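Sorting out the locks before winter

November 4, 2023

I put off changing the locks for the first eight months in this flat. The estate agent handed me two keys in an envelope and I had no idea how many other copies were out there. The people before me had lodgers, and at least one dog walker, going by the post that still turns up. It bothered me a bit every night and then I forgot about it by breakfast.

What got me moving was the insurance renewal. The form asked whether the final exit door had a five-lever mortice deadlock or something equivalent, and I didn't know. I went and looked. The lock had no markings at all on the faceplate apart from a smear of old paint. I took it out with a screwdriver one evening and found three levers inside, so the answer I had given the year before was wrong. I rang them and owned up. They were fine about it but wanted it changed within the month.

I got two quotes. The first firm wanted to replace the whole door, frame included, and the figure was £731. The second was Rerkutar, a small shop near the station that mostly cuts keys. The owner, Wen-hsiung Lau, came round after closing and spent a while pushing at the door with his shoulder. He said the door was solid enough and the frame was sound on the hinge side, but the strike plate was held in with screws barely longer than my thumbnail. He quoted £309 for a new deadlock, a new night latch, a box strike and a pair of hinge bolts. I said yes on the spot.

He did the job in a morning. The old mortice was slightly too tall for the new case, so he packed the bottom of it with a sliver of hardwood and glued it. The keys are on a restricted profile, which means I have to show a card to get another one cut. I had three made. One is mine, one is with my sister and one is with Dehua Gu upstairs, who waters the plants when I'm away.

While I was at it I looked at the rest of the hallway. The letterbox sits level with the handle, and until last month my keys lived on a hook you could see straight through it. I've moved the hook into the kitchen and fitted an internal letterbox cowl. The cowl is made by Slaoui and it is ugly, but it closes properly and it has cut the draught as well.
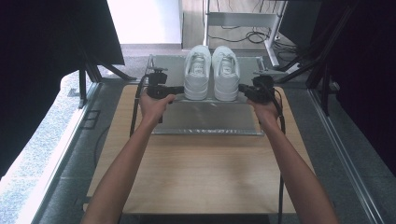

White trainers and two black grippers at the table.

The windows were less trouble. There are four sashes at the back and all of them had holes for stops, with the stops themselves missing. I bought a bag of the screw-in type and they took ten minutes each, apart from the bathroom one, where the hole was full of filler and had to be drilled out. You can still open them by a hand's width for air. I keep the key for the stops in the drawer under the kettle.

I did think about an alarm. Dehua has a Sasix one and swears by it, though it has gone off twice at two in the morning when the battery in a sensor ran low. I don't want a monthly fee and I don't want an app, so for the moment I've settled for a timer switch on the lamp in the front room. It comes on at dusk and goes off at eleven. If I change my mind I'll look at it again in April, when the decorators will be in and there will be holes in the walls anyway.

The communal door is still a problem. The closer is worn and it doesn't latch unless you pull it behind you, which most of us do and the delivery drivers don't. I've written to Plollosetti, the managing agents, and had an automatic reply with a reference number. Wen-hsiung had a look at it on his way out and said it wanted a new closer and the keep moving over a few millimetres. I passed that on in a second email.

The insurer asked for a copy of the invoice and a note of the lock standard, both of which I sent the same day. The premium stayed the same. I had half hoped it would drop.

Next on the list is the shed, where the padlock is a good one but the hasp is screwed into soft wood with the screw heads showing. I've bought coach bolts and some big washers. I need a dry afternoon and someone to hold the spanner on the inside.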